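Food Handling and Table Service
Unit 9: Whole Fruit at the Table
Course handout, Prarcombe campus
Instructor: Wayne Charbonneau

9.1 Purpose of the unit

This unit covers the receiving, washing and setting out of whole fruit for a small table. Students are expected to have read Unit 8 (Cold Storage) and to bring a clean towel to the practical session. The work is assessed in pairs and carries 60 points toward the practical grade.

9.2 Choosing the bowl

The bowl should be wide enough for the fruit to rest without being forced against the rim. Enamel, glazed stoneware and glass are all accepted for assessment. Enamel bowls are to be checked under good light before use – a bowl with a chip on the inside surface is withdrawn and reported to the instructor. Unfinished wooden bowls may not be used for fruit that has just been washed.

Color is a matter of judgment. A strongly colored bowl draws the eye on a pale table and needs few pieces of fruit to look complete. A white bowl generally needs more.

9.3 Layout before filling

Fruit is set out on the table before it goes into the bowl. Each piece is turned by hand and inspected for bruising, splits and soft spots near the stem. Round fruit should be spaced so that a piece can be lifted without disturbing its neighbor. A red enamel bowl and three round fruits on a light wooden tabletop make a suitable layout for a first exercise, and the row need not be exact.
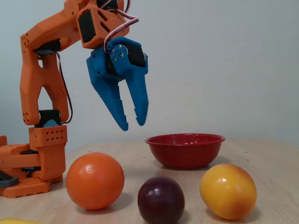 9.4 Filling the bowl

Place the heaviest piece first, slightly off center. Add the remaining pieces against it, stems turned inward. Fruit is lowered into the bowl and released only when it is resting on a surface; dropped fruit is set aside and does not count toward the finished arrangement.

Bowls for the assessed exercise may hold up to 500 grams of fruit. Weigh the fruit on the bench scale before washing and enter the figure on the Nurnen record sheet.

9.5 Clearing

At the end of the session, return sound fruit to the storage crate and wipe the table along the grain. Wash enamel bowls by hand with a soft cloth. Scouring pads are not permitted. Record sheets are handed in before students leave the room.

Reading: Course Reader, page 77, "Fruit on the Domestic Table."

Related handouts
Unit 8: Cold Storage
Unit 10: Cut Fruit and Knife Safety
Care of Enamel and Glazed Ware
Nurnen Record Sheet: Notes for Completion
Practical Schedule, Oladley Building (September)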